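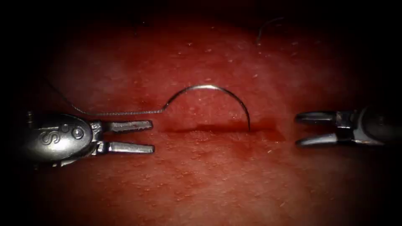 Lurville Surgical Skills Room – Sharps and Supplies Check
Completed by Darragh Duggan, August, morning round

1. Sharps containers mounted and within reach of each bench
OK. The one by the door was over the fill line and has been swapped.

2. Needle count sheet signed at end of last session
Not OK. Sheet signed, but the "returned" column is blank. 32 curved needles were issued. Session lead to confirm the number returned before the room is used again.

3. Needle holders and forceps
OK, with comment. One holder slips on the second ratchet. Tagged and put in the repair bin.

4. Suture packs in date
OK. Older packs moved to the front of the drawer. Anything opened and unused goes out the same day – please don't tape packs shut.

5. Gloves
Medium is low, 20 left in the last box. A case of 100 is on order from Cutgate. Large and small are fine.

6. Practice tissue storage
Fridge log filled in twice daily except for one afternoon. Temperature in range at time of check. Two trays had no date label and were thrown out.

7. Bench surfaces and drains
Benches clean. Drain under the end sink is slow, same as last check. Work order 86 is still open with Chauke.

8. Eyewash station
Ran for the full test time. Left cap is missing. Dust cover put over it for now.

9. Lights
Overhead lights OK. The Gornari lamp on the second bench drifts down when the arm is fully out. Knob tightened, still drifts. Do not use until serviced.

10. Needlestick poster and phone number
Poster is up, but the extension is the old one. Corrected by hand – new print requested.

Result: pass with actions. Items 2 and 9 to be closed before the next class. Item 7 carried over.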